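The Arnham Upright Rack

Last updated: 8 May 2021

The Arnham is two flat wooden panels that stand up, side by side, and stay parallel. We have been asked whether it does anything else. It does not, and it has been our best seller since November.

Use it for mail, cutting boards, records, or the magazines you keep meaning to read. It weighs 2 pounds and holds 30, which is more mail than we wish on anyone. Thoa Kiều drew the first version on a envelope and then needed somewhere to put the envelope. 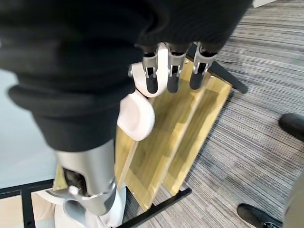
The Arnham in pale, light-grained wood.

Each rack comes in one piece, so there is no bag of screws and no tiny wrench to lose. Wipe it with a dry cloth. Please don't put it in the dishwasher - Thịnh Sầm answers the returns mail and has read enough of those letters.

Price: $22, shipped flat on its side from our Sornthorpe workshop. Orders over $100 ship free. Racks bought through Distidora are the same racks and carry the same two-year promise: if a panel splits, we replace the whole thing. Scratches are yours to keep.

Also in this line: the Tạ, which is shorter and slightly smug about it.

Contact us | © 2021 Arnham | Back to top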